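Notes from the Plerdale Instrument Workshop

21 Sep 2000

Readers have asked for an account of the second-hand optical bench acquired in May from Spahić, the laboratory dealers at Prirno. It has now been in regular use throughout the summer, and a fair report can be given.

The bench is a Vakon of the older pattern, serial number 991, supplied with two lens carriers and a lamp housing. One carrier was stiff on arrival. It was dismantled, cleaned of hardened grease and refitted with a new brass screw. The rail itself is straight over its full length and required no attention. The original lamp transformer has been retained, although the mains lead was replaced before the bench was switched on.

The dealer holds over 3,000 items of used stock and issues a printed list on request. Delivery to Plerdale took 18 days. Packing was satisfactory, but the instruction sheet was missing and has yet to be received.

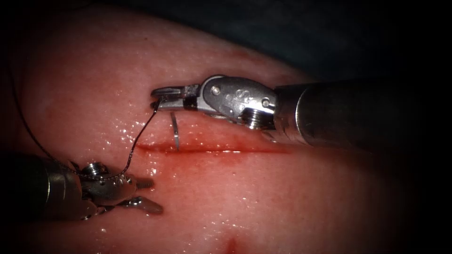
The lamp remains the weakest part of the bench. It gives a hard, narrow beam, and a diffuser of ground glass is recommended for any work on polished or damp surfaces. A pair of crossed polarising filters will be tried next, should a suitable mount be obtained.

Correspondence regarding spare carriers for this model would be welcome.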